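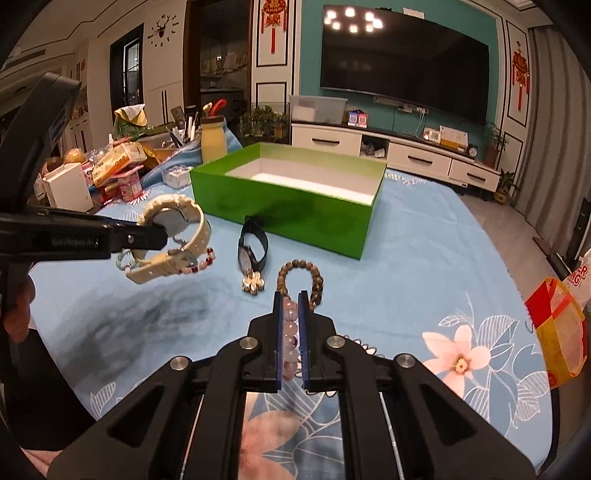 Dörte Ackermann has read all 82 issues of Zadix, and she doesn't think the hero should have married anyone.

"People tell me the wedding was earned," she says. "Earned by what? They share 2 conversations before the proposal, and one of those is a fight on a roof."

Ackermann wrote and drew Todumance, a small-press superhero book that ended last January. Its two leads, Bornus and Bhuiyan, flirted for most of the run and never got together. Readers complained. I was one of them, and I told her so.

"You wanted a kiss on the last page," she says. "I drew it. It looked like an ad for toothpaste."

I'm not sure I buy that. The final issue spends nine pages on a flooded power station and gives Bhuiyan four lines. When I ask if she simply ran out of room, she takes a while to answer.

"Partly, yes. I had the flood planned for years and I wasn't going to cut it."

She is harder on team books, where she thinks couples get put together so that a weak seller has something to advertise. Does she have proof? "No. I have a longbox and a bad mood."

The last issue sold 2,419 copies, which she calls fine. A collected edition is planned, with new pages at the back. The publisher's early notice promised "the moment fans have waited for." Ackermann says she didn't write that and hasn't drawn any such moment.

So what are the new pages about?

"The power station," she says.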